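November – open day notes, afternoon

Writing this up before I go home, while I still remember who asked what. The first visitors from Clindasley were at the door well before we'd finished sweeping, so Joaquim Calado took them down the hall for coffee and bought us a little time (thank you, Joaquim!). After that it hardly let up until closing. The sign-in sheet ended at 1117 names, which I would never have believed back when we printed 500 handouts and worried that we'd be stuck with the leftovers.

The folding cell was the favorite by a long way, and I'm so glad we moved it close to the entrance. People will stand and watch a shirt being folded for far longer than they'll watch anything fast. A grandmother from Oakley told Peiyu Cui that the arms were too polite with the sleeves and ought to just give the thing a good shake – Peiyu wrote it down, and I think she has a point.

Things to remember for next time:

- Bring the talk down to five minutes. Mine kept growing, as they do.
- The folks from Gusex asked about thicker fabrics, towels especially. Peiyu has promised them a reply.
- Put the handouts by the exit. By the door they only make a jam.
- Run 1146 is the log to open first, as I left comments in it about grip height.

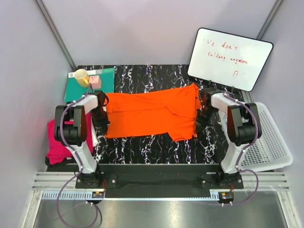

*Folding cell, both grippers on the orange T-shirt.*

I'd like to go over the sleeves with Peiyu tomorrow morning, before either of us gets pulled into email. The short sleeves are fiddly, and I want to try a lower approach on the right arm and see if that leaves us less to smooth out later. Joaquim wants the cell for the Clenorance people after lunch, so we should be done by noon. Handouts to reprint, and I still owe him for the coffee.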